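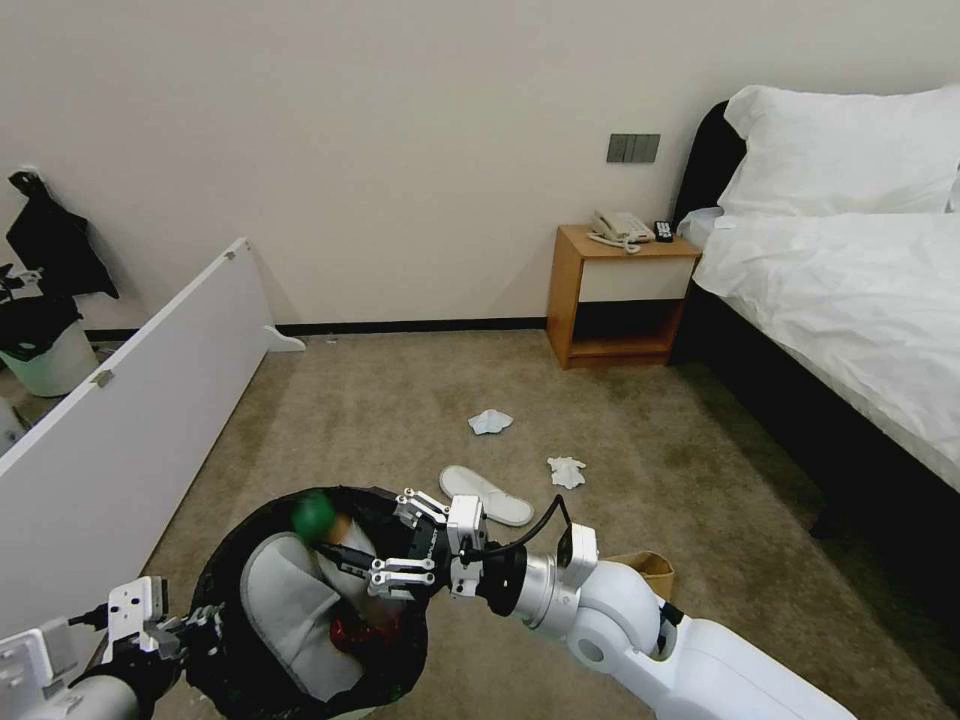

Dokero Reader: Weekly Newspaper Subscription, Digital Replica

Sold by Bikitz. Page checked Tuesday, December 3, 2024

What you get

The Dokero Reader shows your local weekly on a screen, page for page, the way it was printed. At the moment it carries 18 titles, the Nillisholm and Tanasarn weeklies among them. If yours isn't on the list, don't subscribe in the hope that it will be added. We have been told "soon" about several papers and have stopped repeating it.

Is it better than paper?

Depends who you ask. The makers call it "the newspaper, improved." We've used it since October and would call it the newspaper, smaller. Full-page ads and photos look fine. Classifieds and planning notices need a lot of zooming, and on a phone you will lose your place. A tablet is the least you'd want for reading a whole issue.

Orhun Aksoy on our desk likes the search, and it does find names in the sports results that he would have missed. It also found "Hill" in every headline with the word "still" in it.

Delivery

Issues are supposed to arrive at 4 in the morning on publication day. Most do. Two of ours came after lunch, with no message to explain the delay. Back issues go back two years, in theory. We found gaps, mostly around holidays.

Price and payment

48 dollars a year, one household, up to four devices. Cards and bank transfer only. The renewal is automatic unless you switch it off under Account, then Billing, then Plan Details. Do that on the first day if you're unsure. The "free gift" offered at checkout is a PDF calendar.

Overseas readers pay the same, and they're the ones we'd most readily sell this to. If you live in town and the paper shop is on your way to work, we can't see much of a case for it.

Canceling

Write to Ailsa Kinnear in subscriptions, with your order number. Refunds cover full months left on the plan. The maker's own site says "instant refund," but ours go through the bank and take as long as the bank takes.

Also from Bikitz

Print subscriptions by mail
Single back issues
Page reprints, unframed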